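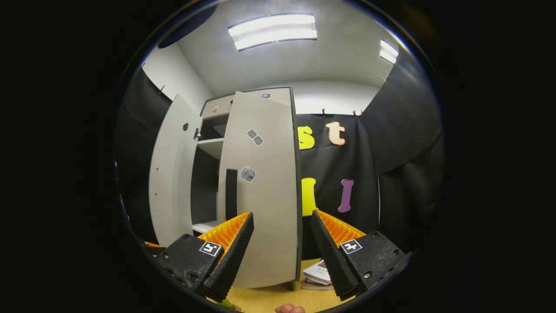

Budget for the second collection booth, and Eliseo is right that I left half of it out last time. Sorry, was typing between two other things. The cabinet task is the one driving the cost, so start there. Two hinged doors, a small round knob on one and a long black vertical handle on the inside edge of the other, two white shelves inside, and that is a lot of different contact for one piece of furniture. The right door has the small square stickers on it and wants to stay that way, so whatever we buy for booth two has to leave flat room for stickers. No glass doors please. Somebody on the list suggested glass doors.

Numbers below, then answers to the quoted stuff.

What I want to order now:

Hand-held grippers, two more complete sets. Black fingers with orange fin-ray pads same as present. Marker on top of each finger housing, same as present. The Plitance quote is good for 30 days and I'd rather not ask them to extend it again.

Spare finger pads, 50. Yes fifty. I know the number looks silly next to two grippers. Edges go first, then the ribs start to split at the base, and then you get a week of demos where one side grips differently and you find out in training. Cheap compared to redoing that.

Cabinet, one, white, two doors, tabletop size. Same hinge type if we can get it. If the hinge is stiffer then it's a different task and we should call it a different task.

Black cloth and clips. Small line but keep it IN the budget, last time it came out of my desk drawer money. Clips especially. We need more than you think, the cloth sags between them and then the wall shows.

Table. Wooden top, light. Can come out of storage if Araceli says ok, otherwise buy.

What I want to push to February:

The arm. I know. But the arm for booth two sits idle until we have data that came from booth two, and we don't, and the Zustance lead time is 61 days from the deposit so ordering in winter still gets us there for the spring runs. Also their mounting plate changed and I want to see one bolted down before we pay for it. Cuautle has one, I asked if I can come by and look.

The second workstation. Same logic, the first one is not full.

On the lights, since it came up: the ceiling fluorescents are fine. They're bright, they're in view of the wide lens when the gripper tips up, and we've been living with that. I had a panel kit in the old plan and I'm taking it out. If training says otherwise I'll put it back in.

On July 25, 2022, Eliseo Bermúdez wrote:

> Read through the plan, thanks. A few things before I sign.
>
> 1. Your total for the hand-held side doesn't include shipping or the
> calibration boards. Please add both.
>
> 2. Why a second booth at all? Could the operators not take turns in
> the first one? We have 134 hours booked through the end of the
> quarter and I don't see it overflowing.
>
> 3. The Wandesow offer includes the arm, the table and a year of
> service in one price. I'd like a sentence on why we are not taking
> it, even if the sentence is short.
>
> 4. Who is maintaining the decorations. I ask because there was a
> line for "letters, foam or felt" and I could not tell if it was
> serious.
>
> Eliseo

1. Added. Shipping for both gripper sets goes as one parcel if we order together, so order together. Boards: two, one per booth, the old one is warped at the corner and I don't trust it anymore.

2. It's not the hours it's the resets. Switching the room from cabinet to table tasks eats most of a morning, cloth down, cloth up, cabinet off, remeasure, check the tags, and then somebody needs the cabinet again. With two booths one stays cabinet and the other one rotates. The 134 hours are the recording hours only, resets aren't in there, I should of said.

3. Wandesow: the service year starts at delivery, so if the arm waits for data we pay for service on a thing that's off. And their table is steel, and we'd be covering it anyway. If they'll split the arm out and hold the price till February I'd look at it again. Araceli Pacheco has the contact there, Araceli can you ask? Just the arm, no table, service from first power on.

4. It was serious. Big cutout letters pinned to the black cloth, like in booth one. A plain black background gives the tracking very little to hold on to when the camera is close to the door, and the letters help. Colored ones, different colors, matte. They cost next to nothing. I'll do the pinning, put my name on the line.

Also books and small objects for the tabletop. Not in the plan, should be. Put it under consumables, small amount, they walk off.

Things I still need from people:

- Eliseo: ok on the grippers + pads this week if at all possible, quote clock is running
- Araceli: table from storage yes/no, and the Wandesow question
- anyone who has been recording: how many pads have you swapped, rough memory is fine, I don't have a log and fifty is my own guess
- door width on the room next to the printer. I measured it and lost the paper

Revised sheet is in the shared folder, second tab. First tab is the old one, don't use the first tab. The freight cell is still blank untill Plitance writes back, so the total at the bottom will move a little.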